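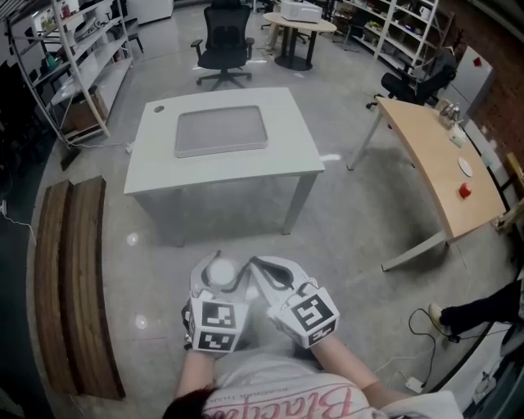
Which tracker release do we freeze for the October data run? Stastix 2.3, with the marker pose filter switched on and the old smoothing step removed.

**Minutes, perception and tooling meeting, 2022-06-05**

Chair: Crisóforo Espinoza
Apologies: Montes site

**1. Last minutes**

Agreed, with one correction: the clock drift bug was in the logger and not in the planner.

**2. Marker tracking**

Pose jumps still occur when only one marker on a gripper is in view. The filter now holds the last good pose for 190 ms and then flags the sample as lost. Crisóforo wants the flag kept in the exported file so that training can skip those samples. Agreed. The length of the hold will be a setting, default unchanged.

**3. Replay in Skuduton**

Of 730 recorded episodes, 382 replay without a joint limit error. Most of the failures come from the wrist turning past its range near the end of a reach. Two options were discussed: clip the wrist angle at export, or let the planner look for another arm pose. The second is slower but keeps the hand path. To be tried on 70 of the failed episodes before anything is changed for the full set.

**4. Time stamps**

The camera and finger width streams are still lined up by hand in the Jillerari viewer. A script exists but it fails on files with dropped frames. It will be fixed and moved into the main repository. No objections.

**5. Actions**

- Add lost flag to export format: Crisóforo
- Planner trial on failed episodes: Montes site
- Alignment script, with a test file that has dropped frames: tooling
- Update the Stastix install notes: tooling

**6. Any other business**

The nightly build takes too long. Held over to the next meeting.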